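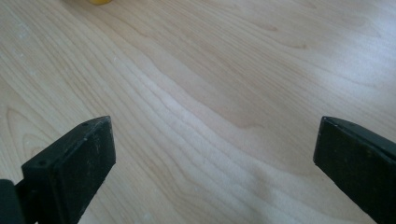

Week 6. The bench and who stands at it

The last handout ended with the Endon plant signing for its first packing cell and everybody going home early. We pick up the morning after, when someone has to decide what the cell is for. Start with the bench, as the plant did. A tabletop of pale wood with grain running across it in long ripples is no trouble to a person, who stopped looking at it on their first day. A pair of gripper fingers comes to it with no such history. Glare on one side, stripes in the middle, and a program that has to be told which of these are worth picking up. Write down how long you think the telling takes. Keep the number. We'll be rude about it later.

What Endon bought

Endon packs replacement parts for garden pumps: seals, clips, small caps in bags. The proposal from Vundar (the integrator, whose slides you have) promised that the cell would "free staff for higher-value tasks." The higher-value tasks were not listed. Underline that phrase wherever you meet it this term and ask for the list.

At the time there were 35 people on the packing floor. The parts catalog ran to 3667 items, and the cell was set up to handle 368 of them in the first phase. Those were the easy ones, picked because they were easy, a sensible way to start and a terrible way to forecast. The savings estimate assumed the rest would go about as well.

What changed for the packers

Three things, going by the shift logs and the exit interviews.

The mix of work got harder. Before the cell, a packer's day had dull stretches in it, bags of identical clips, and people used those stretches to rest their hands and talk. The cell took the clips. What was left was springs that tangle and anything with grease on it. Output per person fell, and a manager who had read only the first page of the report asked why.

A new job appeared without a name. Somebody had to clear jams, wipe the fingers down and move parts that had landed out of reach. It went to whoever stood nearest. For five months it carried no grade and no extra pay, and it showed up in the logs as "misc."

Knowledge moved. The older packers could tell a bad seal by feel. None of that was in the spec, and it came to light in November, when a batch went out that any of them would have thrown in the bin.

The Chaudhary line

Compare the reading on Chaudhary, a smaller shop with the same equipment. They ran the cell beside the packers for one season before changing a single roster, and they put the jam clearing into a job description with a rate attached. Their payback came later than Endon's was supposed to. Endon's has yet to come at all, so the comparison is a little unfair to somebody.

For next time

Read the Berkus report, sections 2 and 4. Skip 3, it is a brochure. Bring one page on a task you have done for money. Say which part of it a machine would take first, what your day would look like afterward, and who would wipe the fingers.

Handout revised 21 July 2026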